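Jundetti Tabletop Faults: Data Card

Summary

Jundetti Tabletop Faults holds 60 episodes recorded on one arm at the Dandudar bench, all of them ending in a fault or an operator stop. Successful runs are kept in a separate set. Objects are toy food, dishes and soft props.
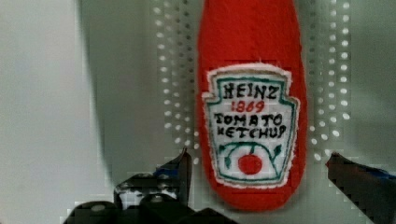 Why were the failed runs kept?
To give the Tagle stop detector something to train on. Good runs contain no stops.

Fault types

- grip_slip: the width reading drops to zero after a close command
- cable_snag: joint torque rises with no contact at the fingers
- late_stop: the arm kept moving after the stop signal
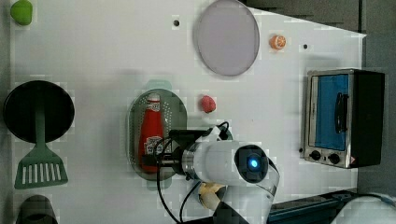 Late stops are the safety matter. The controller polled the stop line in the same loop as the camera driver, and a stalled camera held up the poll. The worst delay logged was 3,000 ms. Nithin Gowda moved the poll to its own thread in March. 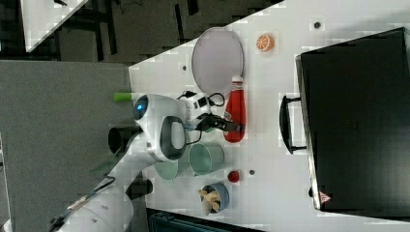
Episodes recorded before that change carry the flag old_poll. Do not use them to measure stopping distance. Their fault labels are still valid.

Known problems

Three episodes have no torque log. Wrist and overhead clocks drift apart on long runs, so align on the close command.

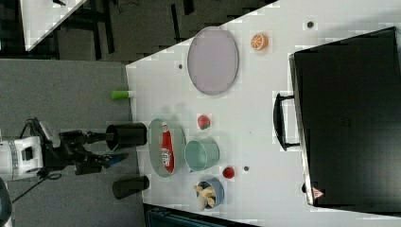

Labels were set by Indira Suvarna from the logs and checked against video. Where the two disagreed, the log value was kept and the note field says so.

Contact: Drendero bench data group | © Drendero | Back to top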